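Climlow Centre
Food Receipt and Table Service Checklist, with Inspector's Comments

Premises: Plallgate building, Room 16
Occasion: December staff lunch, shellfish delivered chilled and served from one table
Inspection carried out by: Orvokki Lahtinen
Accompanied by: Lorcan Nic Aodha (catering lead)
Copy to: Vaida Jõgi, Facilities

Ratings used: S – satisfactory. A – action needed. N – not assessed at this visit.

Section 1. Delivery and paperwork

1.1 Supplier on the approved list. S
Mac Giolla has been on the list for two years. The entry should be renewed before the spring term.

1.2 Delivery note kept and signed. A
The note was signed but no time of arrival had been written on it. Staff receiving food are to enter the time in the box provided, including when the driver is in a hurry.

1.3 Allergen information available. A
Crayfish are crustaceans and must be declared. A notice had been printed but was still in the office. It should be on display before any guest is admitted to the room.

1.4 Chilled food carried in an insulated container. S
A lined carrier was in use. See also 2.5.

Section 2. The serving table

2.1 Food held in a suitable container. S
The crayfish were in a white plastic bowl. Comment: the pile came above the rim. A deeper bowl, or two smaller fillings, would reduce the chance of pieces falling on to the mat when guests help themselves.

2.2 Used tissues and wrappings removed from the serving area. A
A crumpled tissue and a knotted clear bag were on the mat near the bowl. Used paper must go straight into a bin. Any bag holding food or ice should be returned to the carrier or taken to the kitchen, and any bag which cannot be identified should be thrown away.
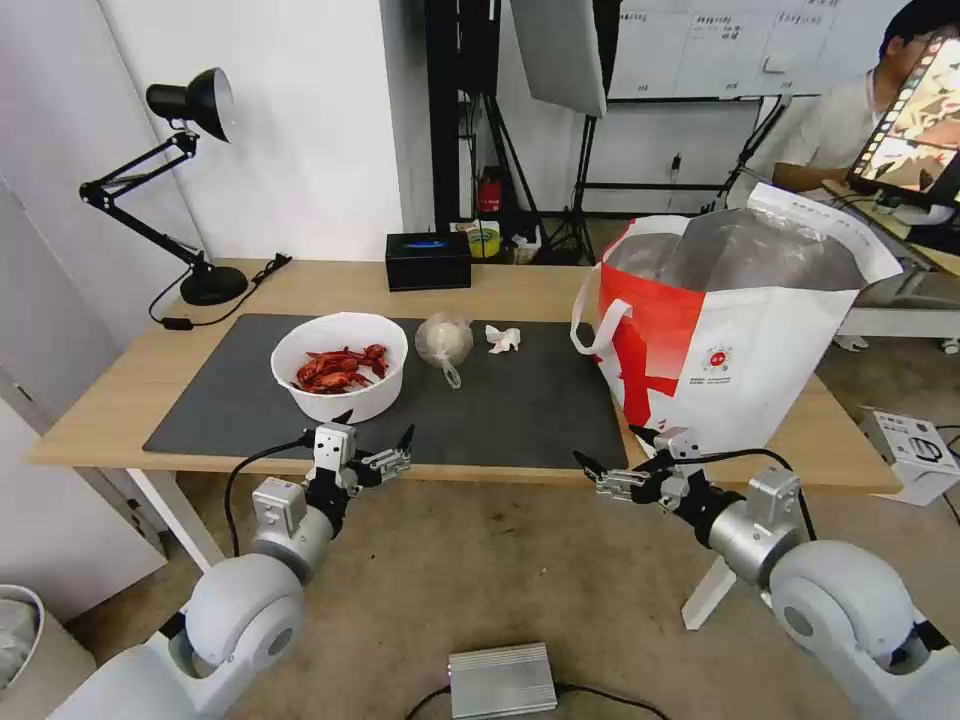 Item 2.2: bowl, knotted bag and tissue on the desk mat.

2.3 Surface suitable for food. A
The dark grey mat is a desk mat and does not form part of the catering equipment. Mrs Were of the Rodard office confirmed that it belongs to the room. It should be lifted before food is set out, or covered with a clean wipeable cloth. Such mats are not accepted under bowls of shellfish in any room at Climlow.

2.4 Serving tools provided. N
Tongs are listed on the kitchen issue sheet. The sheet had not been countersigned and this item will be looked at on the next visit.

2.5 Carrier bags kept off the food surface. A
The white and red insulated bag was standing on the table, partly on the mat. Bags which have travelled in a vehicle may bring dirt from the floor of that vehicle to the table. A low stool or a second table should be set aside for them. The lining is to be wiped with sanitiser after each use and the bag left open to dry.

2.6 Hand washing within reach. S
Basin at the end of the corridor, with soap and paper towels. Ms Cullinane has asked whether a pack of wipes might also be kept for guests, as shellfish is eaten with the fingers. There is no objection, but wipes do not replace the basin.

Section 3. Electrical items and general room safety

3.1 Lamps stable and clear of food. S
The black desk lamp was at the back corner of the table, well away from the bowl, and may remain there.

3.2 Leads kept tidy. A
The lamp lead ran along the tabletop. It should be taken down behind the table and clipped, so that it cannot be caught by a sleeve or a dish. The clips are held by Facilities.

3.3 Small electrical items removed before service. A
A small black unit with a blue light was at the back of the table. Liquid from a shellfish bowl travels further than people expect, and items of this kind should be moved to the shelf.

3.4 Waste bin provided and lined. S
A beige bin with a grey liner was in the room. Shell waste is to be double bagged and taken to the outside store by 18:00 on the day, as it will smell by the morning. 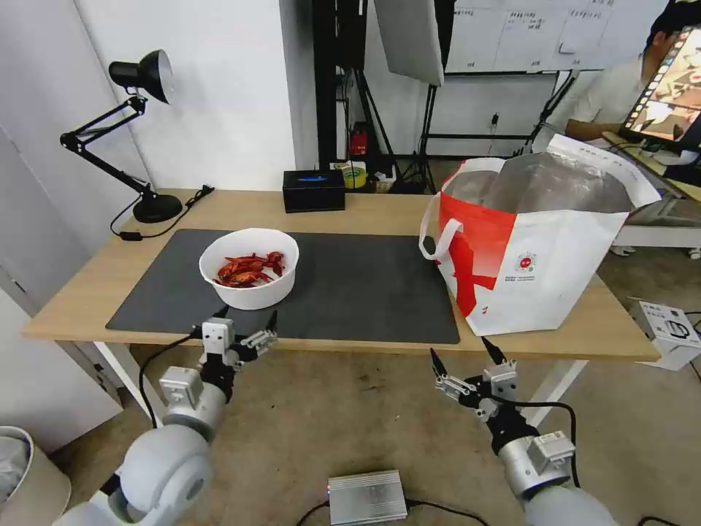
Section 4. Temperature and time

4.1 Chilled food recorded on arrival. A
No reading had been entered. The probe is kept in the kitchen drawer and must be wiped before and after use.

4.2 Time on display limited. S
Lorcan Nic Aodha stated that the bowl would be cleared no later than 16:00. This should be written on the sheet – a spoken arrangement is not a record.

4.3 Leftovers discarded. N

Actions to be closed by Facilities: 2.3, 3.2, 3.3
Actions to be closed by Catering: 1.2, 1.3, 2.2, 2.5, 4.1

Signed: O. Lahtinen
Received: V. Jõgi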